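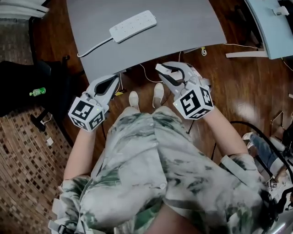 Tesine Desk Power Strip, white
Item 3051

We've sold a good many power strips over the years, and the Tesine is the one we keep coming back to for shared offices. It's a plain white strip with a row of outlets, low enough to lie flat on a tabletop where people can reach it, so folks aren't crawling under the desks every time a laptop runs down (we've all done it, and it's no fun in good pants!). The cord is long and stays soft, so you can run it over the edge of a table and down to the floor without it springing back at you.

If your room has wood floors and the desks get moved a lot, please do spend a minute on the cords before everybody comes in. Run them along the desk legs where you can, tie up the extra length, and keep the walkways clear. The Rastogi cord clips, item 1031, fit the Tesine nicely and peel off again when you rearrange. 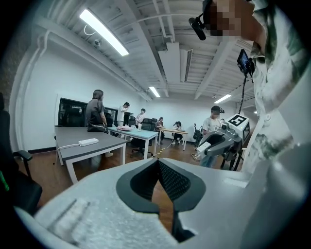

Perura wrote to us from a busy office in Zalville that the strip had held up well through a whole year of moving tables, but that she would have liked the switch at the other end, away from the cord. We passed that along, and the new batch due in May will have it there.

Packed in cartons of 5. We have almost 700 of the current style left, and they ship the next working day.

Page updated 1/3/21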